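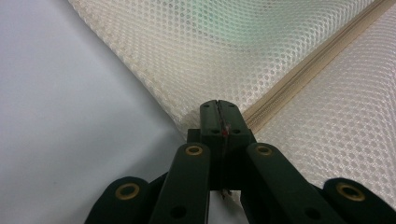
Thread on cabin filters in delivery vans, following the in-cabin PM2.5 logging we did at the Dundance depot in May. Short version: the filter grade matters less than the seal, and the recirculation setting matters more than either. Start with what counts as a filter. A coarse open mesh, such as the pale cream fabric with the zipper in the photo, will hold back leaves and insects. Exhaust particles are orders of magnitude smaller than the openings and go straight through. Several vans in the older group had only a coarse screen at the cowl and an empty filter slot behind the glovebox.

Setup. One optical particle counter at driver head height, one outside at the cowl intake, both logging at the same interval. Same loop each run, windows up, fan on 3. We ended up with 576 usable runs after throwing out anything with rain or a door opened mid-loop.

Optical counters do not see ultrafines. Fresh diesel exhaust is mostly below their size cut-off by number. Everything here is mass-based PM2.5 and should be read that way. Malathi Kandasamy has a condensation counter booked for the second round.

Three filter conditions: slot empty, plain pleated paper, electrostatic media with a carbon layer. All on fresh air first. Paper gave a modest reduction. Electrostatic was clearly better when new and lost a good part of its advantage with use, as charged media tends to once it loads up.

Seal. Emanuel Filip ran foam tape around the filter frame on the vans with the worst numbers and repeated the loop. Paper with a taped frame beat the electrostatic filter in an untaped one. The housing lid on this model warps at the lower corner and air takes the gap. Check for a dust line on the clean side of the frame. If you can see one, you have bypass.

Recirculation. With the flap closed, cabin PM2.5 drops quickly whatever is in the slot, provided the air is still being pulled through a filter. On some layouts the recirc path skips the filter altogether, so read the service drawing before quoting anyone's numbers, including mine.

The cost of recirc is CO2. One driver, flap closed, and the cabin passes the level where we would want fresh air well before the end of a long loop. Two people, sooner. Current depot guidance is flap closed in tunnels and in the loading queue, open otherwise.

The loading queue at Dundance gave the highest peaks of the whole exercise. Highest one-minute cabin reading was 191 µg/m³, engine off, flap open, parked behind an idling rigid truck. Same bay with the flap closed before joining the queue: no comparable peak.

Carbon layer. It targets gases, and a particle counter tells you nothing about it. Delia Ursu is looking at NO2 separately. Please don't cite this thread as evidence that carbon does or doesn't work.

Housekeeping. We pulled 101 filters for inspection. Common faults were airflow arrow reversed, frame crushed on insertion, and service sticker updated with the old filter still in place. Reversed pleated paper still filters, but the support scrim is on the wrong side and the pleats can collapse.

Question from Catinca Sandu on whether to shorten the change interval. I'd fix the lids first. A fresh filter in a leaking housing is money spent on the air that happens to go through it.

Raw logs go up once Dayana Bedoya has finished aligning the clocks. The cowl logger drifted and the early runs need an offset.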